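The bakery on the corner does not need an app

In the small town where I live, Grube, there was until August a bakery where you could go in at seven in the morning, put coins on the counter and leave with bread. Now there is a sign on the door with a code. You must install a program called Naltomik, make an account, choose your bread, and pay before you enter. People without a telephone of the right kind can come after 11 and take what is left.

I write this as a person who likes technology. I use it at work and I have nothing against paying by card. But I think we have accepted too quickly that a small shop must be organized like an airline. The owner, Helmut Weidemann, explained to me that he did not want this at first. His landlord, the company Estatix, offered him a lower rent if he joined the system together with the other shops in the street. For him it was 462 euros less each month, and I do not blame him for taking it.

What I blame is the idea behind it. The idea says that waiting in a line is lost time. I waited in that line for many years and I do not feel that I lost something. In the line I learned that the school would close a class, that the bus to Vedov would run less often, and that my neighbor had been in the hospital. I would not have known these things in another way, because I do not read the local paper and my neighbor does not write messages. 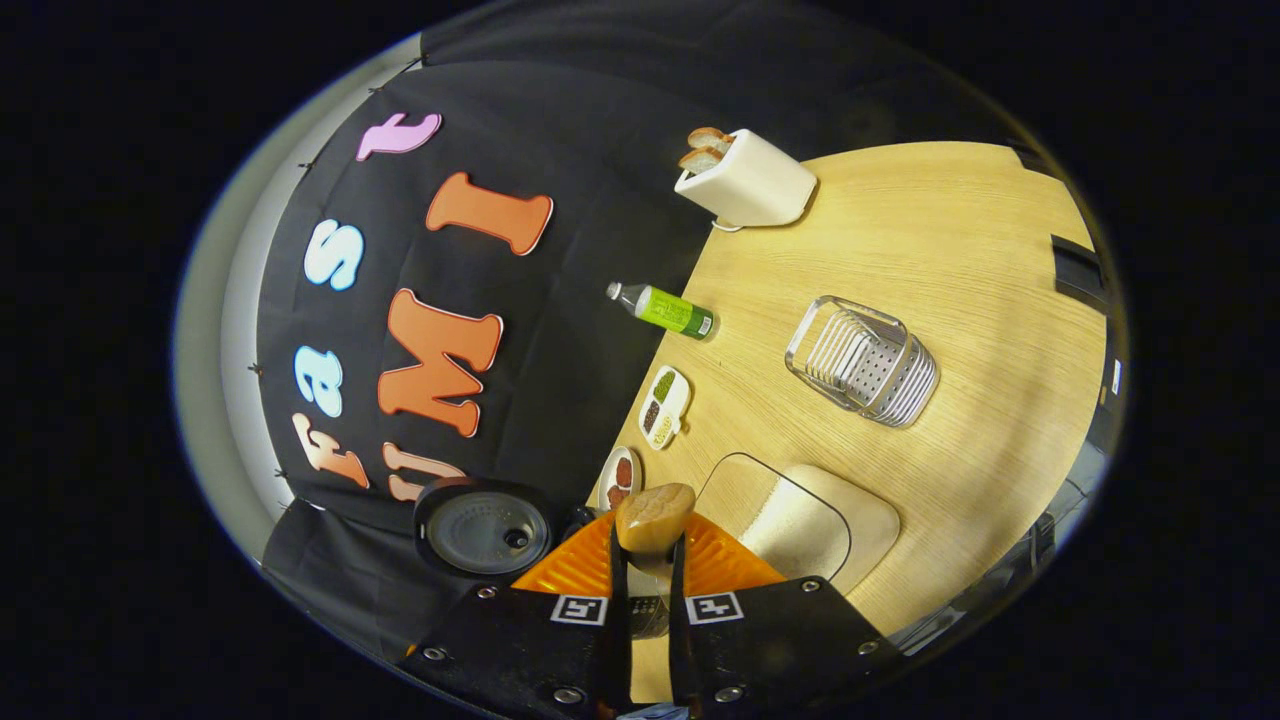 Kerstin Hagedorn sees it differently, and she told me so after I read her the first half of this text. With two small children and a train to catch, she said, the line was never a pleasure for her, and people who praise it usually have a free morning. She orders at night, she picks up the bag, and she has ten more minutes at breakfast. In her opinion I am making a village romance out of bad service.

I have thought about this for several days and I must admit she is partly right. My mornings are free. It is easy to love slowness when you have time for it. Still, her ten minutes could be given to her without taking the counter away from the others. Let one person order in advance and let the next one come in with coins. Both customers want the same roll, and the oven does not care who paid in which way.

The company will answer that two systems cost more than one. Maybe this is so. But then we should ask who pays today for the single system. My old colleague Arne Lammers is 80 and lives 3 streets from the bakery. He goes there after 11 now, when the dark bread is mostly gone, and he says the walk has become boring for him. This cost is not written in any calculation, but he pays it every morning.
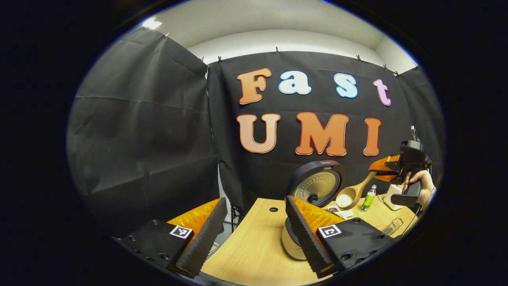

There is also the question of what happens when the program does not work. In the first month it stood still for a whole morning, and the bread was lying on the shelves while some customers stood outside with the money in their hands. The girl in the shop was not allowed to sell it to them. I find this difficult to understand. A rule that stops a baker from selling bread should be changed by the people who made it, and these people do not even live in our town.

I would like our town council to do a simple thing. When it rents out its own rooms in the market hall next year, it should write in the contract that every shop must accept cash at the counter during all opening hours. The shops can offer any program they want besides this. Mr. Weidemann told me he would sign such a contract the same day, if the rent is one he can pay.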